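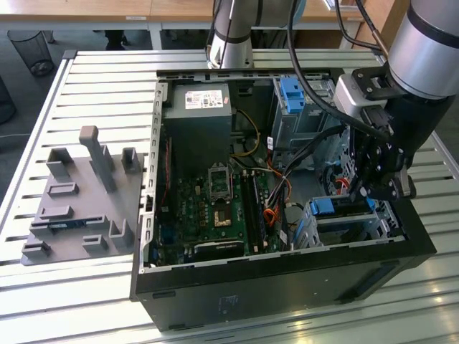 A desktop computer with its side panel removed. The grey metal box is the power supply.

What is inside a computer?
Plimstead Learning Centre - Junior Technology pages, ages 8 to 12

A desktop computer is a case full of separate parts. Each part has its own job, and the parts are joined by cables or plugged directly into one another.

The motherboard
This is the large green board. Thin metal tracks run across it and carry signals from one part to the next. The square socket near the middle holds the processor, the part that follows instructions. When a computer is in use, a cooler sits on top of the processor to carry heat away.

Memory
Memory modules stand upright in long slots beside the socket. They hold the work the computer is doing at the moment. Most of what they hold is lost when the power is switched off.

Power supply
Electricity from the wall enters here and is changed into a form the other parts can use. Coloured wires take it around the case. A power supply must never be opened, even when it is unplugged.

Drives
Drives keep files when the computer is off - pictures, games and schoolwork. They fit into metal cages or bays.

Words to know
Socket: a place where a part is fitted.
Expansion card: a board that adds an extra ability, such as better sound.

Text by Nawal Morsy. Children should open a computer only with an adult present.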